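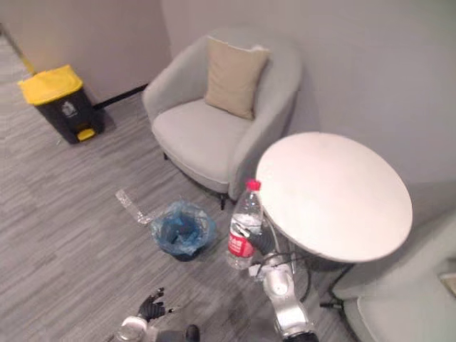

La butaca que nadie elige

26 de agosto de 2018
61 veces compartido · 3 comentarios

Casi todas las oficinas tienen un rincón con una butaca, una mesa auxiliar y una papelera. Se amuebla el último, con lo que sobra del presupuesto, y suele acabar de almacén de cajas.

En Dulen lo reformaron en marzo. Se gastaron 1.843 euros, casi la mitad en el asiento. Querían un modelo envolvente, de brazos curvos y cojín ancho, en gris claro. El gris se mancha menos de lo que se teme si la tapicería se aspira cada semana y las manchas se tratan el mismo día con agua y jabón neutro.

Con un respaldo bajo conviene un cojín suelto. El beige combina bien con paredes grises y suelo de moqueta, aunque marca las arrugas y hay que sacudirlo a menudo.

La mesa redonda, blanca y de un solo pie, cabe junto al brazo sin estorbar a las rodillas. Debe quedar a mano para dejar una botella de agua o un cuaderno. Los cables que bajan por detrás se recogen con una brida al pie central.

Queda la basura. Un cubo negro de pedal con tapa amarilla, contra la pared, se ve desde la puerta y sirve para lo demás. La papelera pequeña, con bolsa azul, se llena antes y pide vaciado diario. Los envoltorios de plástico caen con facilidad fuera y sobre una moqueta de rayas grises apenas se distinguen, así que hay que mirar el suelo antes de pasar la aspiradora.

Todo el conjunto ocupa 7 metros cuadrados.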